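The woman who reads the small print on soup
Aurelia Sandu on menus, museum labels and the long war against the word "nestled"
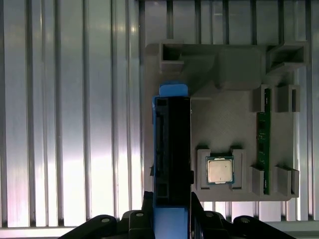 What does a proofreader of menus do all day? She reads lists of food, slowly, several times, and writes in the margin every time something is spelt wrong, priced wrong or described in a way that would puzzle a hungry person.

Aurelia Sandu has been doing this for long enough that she can't go out to dinner. Or she can, but she takes a pencil. "I don't get it out," she says. "I only like to know it's there."

We meet in a café in Brendholm, which she chose because it has no menu at all. There is a counter, and you point. She points at a cheese roll and looks more relaxed than I have seen anyone look over a cheese roll.

She came to the work sideways. Her first job was checking timetables for the ferry at Utier, a set of figures that went out twice a year and was wrong once, in November, when a crossing was listed as leaving before it arrived. "A man wrote in to ask if he could go back and have the morning again," she says. "I kept the letter. It was very polite."

From there she moved on to museum labels, and then to a hotel at Vimau which wanted its restaurant menu looked over and didn't want to pay much. She found 5 mistakes in the soup. "One soup," she says. "It was described as 'hand-picked leek and potatoe, lovingly blitzed, served with it's own bread.' I've counted the bread twice."

Her trade is a narrow one, but there is more of it than you might expect. Last year she read 959 menus. Most were a single sheet. The longest belonged to a banqueting hall and came to 2,353 dishes, a number she believes was reached by somebody adding sauces one at a time and forgetting to stop. It took her nine days and she dreamt about gravy.

I ask what people get wrong most often. She thinks about it for the length of the cheese roll.

"Apostrophes, obviously, but I've made my peace with those. What bothers me is where things are said to be sitting. Fish doesn't nestle. Nothing on a plate nestles. It's been put there by a man called Keith who has eleven other plates to do." She has a list of words she will strike out on sight – nestled, kissed, enrobed, medley – and one she will fight for, which is "with". "You can say nearly anything with 'with'. Pie with peas. Everyone knows where they are."

Chefs don't always thank her. One, at a place called Chiriac, sent her proofs back with every correction crossed out and the word "ART" written down the side. She returned them with a note explaining that he was free to enrobe the duck, but that he was charging £200 for it and she suspected he meant £20. He rang her within the hour. The duck, she says, is still enrobed.

She is kinder about handwriting. A chalkboard outside a pub is, in her view, beyond the law. "It's raining, the chalk's damp, someone's shouting about a delivery. If it says 'brocolli' then that's what we're having." She has never corrected a chalkboard, though she admits to once standing in front of one for rather longer than was needed to choose a pudding.

Does she cook? She does, badly, and from memory, having gone off recipe books for the same reason she went off restaurants. Her mother's stuffed cabbage has never been written down and she intends to keep it that way. A cousin once offered to type it up. "I told him I'd only have to go through it," she says, "and then there'd be a family row over the hyphens."

Lately she has been asked to look at wine lists, which pay better and frighten her more. The spelling is in four languages and the adjectives have no supervision. She shows me a page from her bag, where a white wine is said to have "a nervous finish and hints of wet slate". In the margin she has written, in small neat pencil, "Whose slate?"

She hasn't had an answer yet. She finishes her tea, folds the page away and gets up to pay, and I notice that there is, after all, a card taped to the side of the till. It says "Tea's, Coffee's, Roll's." She reads it through, says thank you to the man behind the counter, and leaves him a decent tip.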